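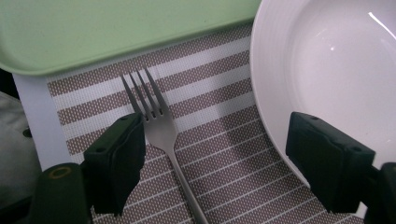

Getting dried food and a greasy film out of woven placemats

Asked by Carola Kröger, 24 June 2023

I have a set of striped placemats, brown and white, the woven kind with a mesh texture. I bought them in February and we use them at every meal. Wiping them with a damp cloth worked fine at first. Now the white stripes look dull and there is a film I can feel when I run my hand over them. Crumbs and bits of dried egg are stuck down in the weave, mostly where the forks get put down between bites.

The label came off, so I don't know the exact material. It feels like vinyl. They don't soak up water.

Can these go in the washing machine or the dishwasher? I would also like to know how to store them. They have been folded in a drawer and two of them now have a crease across the middle that won't lie flat. A bowl rocks if it sits on the crease.

3 answers

Shahla Jalali
Don't put them in either machine. I put mine in the dishwasher on the top rack and they came out wavy, and they never went flat again.

What works for me is the bathtub. Run a couple of inches of warm water, not hot, and add a squirt of regular dish soap. Lay the mats in flat and leave them for 20 minutes or so. Then take a soft brush (I use an old vegetable brush) and scrub along the stripes, then across them. Do the back too. A lot of the crumbs work their way through and sit on the underside.

If the white parts are still dull, make a paste of baking soda and water, rub it in with your fingers, leave it for a few minutes and rinse. Rinse more than you think you need to. Soap left in the weave dries into the same kind of film you are trying to get rid of, and that may be part of your problem now if you have been wiping with a soapy cloth and not going over it again with plain water.

Stand them up in the dish rack or hang them over the shower rod to dry. Don't stack them damp. Mine got a musty smell when I did that.

For the crease, lay the mat on a towel on the counter while it is still warm from the bath, put another towel over it and stack some heavy books on top overnight. It took two tries on one of mine. No iron.

Pranab Akanda
just get new ones, they aren't expensive. we switched to cloth and throw them in with the towels

Pirmin Moser
I agree with the first answer except for the baking soda. If yours have a printed pattern and the color isn't in the strands themselves, scrubbing with a paste can take it off. Try it on a corner of the back first.

For dried egg, use cool water before anything else. Hot water sets it. Lay a wet cloth over the spot for ten minutes and then pick it out with a wooden toothpick. Don't use the tines of a fork. I did that and pulled a strand loose, and it has been catching on things ever since.

As for storage, keep them flat. If the drawer is too short, roll them loosely with the good side out and don't put a rubber band around them. I keep ours flat under the silverware tray.

Comment from Carola Kröger
Thank you. I did the bathtub this afternoon and the water was gray. The white stripes look much better. I skipped the paste. One crease is gone and the other one is under the books now.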